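# Gray scuffs on a light tabletop — what takes them off?

Hi all, I have a pale beige-green work table that I use for sorting small motor parts, and it has picked up gray smudges and scuff marks across the center and over toward the right.

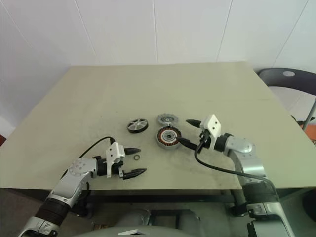
*The table with a few motor parts still on it, stator included*

I've tried dish soap twice and I'm nervous about going any harsher. Any ideas would be so welcome!

**gelen_bench**

Oh, I feel for you, mine went the same way! Try a paste of baking soda and water on a soft cloth, going in small circles, and leave it on for 2 minutes before you wipe. Do a hidden corner first — some tops go dull if you rub too hard. Put the parts in a lidded box before you start, as you don't want grit getting into that stator.

**Maldale Attic**

Melamine sponge. Works on mine.

**davier77**

A plain pencil eraser is worth a go on the small marks, and then I'd lay a rubber mat down where the motor parts usually sit. I put one on my own table last April and have been very happy with it.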